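Rice First, Then Everything Else

The small cooking school Wusska has its rooms above a bicycle shop in Limham, and to find the door you must go through the yard. I came on a Monday, before the evening group. The teacher who runs the school asked me to leave her name out of this text. "Write about the rice," she said. "I am in the phone book already."

She started the school after many years in restaurant kitchens, and the first lesson is always the same. The students expect to learn a sauce or how to hold a knife. They get dry rice.

"People think that rice is the thing which stands beside the food," she told me. "They pour it from the bag into the pot and they have never looked at it. So in my first lesson we don't turn on the stove for one hour."

What do they do in this hour? She laughed at my question, but she answered it seriously. The rice is spread on a plate, and the students go through it with their fingers. They take out broken grains and anything which should not be there. Then they measure what they need into a bowl, and only after that comes the water.

"My grandmother did this every morning, at the table, with the radio on," she said. "In her time there were small stones in the rice. Today you find almost never a stone, this is true. But you learn how the grain feels, and if it is old or dusty."

I asked if the modern student has patience for such work. She said that in every group there are two or three who look at their phones in the beginning. By the end of the hour they are the ones who don't want to stop.

She buys her rice in big bags from Monti, a wholesaler near the harbor, and keeps it in closed tins. She doesn't recommend one kind above all others. Her opinion is that a cook should stay with one rice for a whole season and learn it well, before changing to another.

About dishes she is more strict. For sorting she wants a wide plate with a low rim, and the table under it must be light and clean, so that a lost grain can be found again. For measuring she uses always the same bowl.

"I don't own a measuring cup at home," she said. "I have a bowl. I know that my bowl, filled until just under the rim, is dinner for my family. If the bowl breaks, I will have a problem."
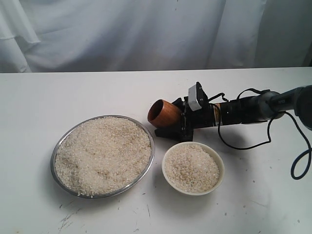
One former student, who now cooks in the lunch room at Zostetti, sees it differently and told me that a bowl is fine for a family, but in a big kitchen she would never work without a scale. She still sorts her rice at home on Sundays, she added, and her children help with it, more or less.

When I repeated this to the teacher, she was not offended. "She is right, for her kitchen," she said. "With a hundred people to feed I would also weigh."

Then we talked of washing. She washes the rice in cold water until the water is nearly clear - not completely, she says, this is a waste of water. After that it rests in the sieve while she prepares the vegetables. The lid stays on the pot during the cooking, and also afterwards for some minutes with the heat turned off. She has a little sign about the lid on the wall, because the students always want to look.

The next beginners' course starts in July. Students should bring an apron and a box with a lid for taking food home.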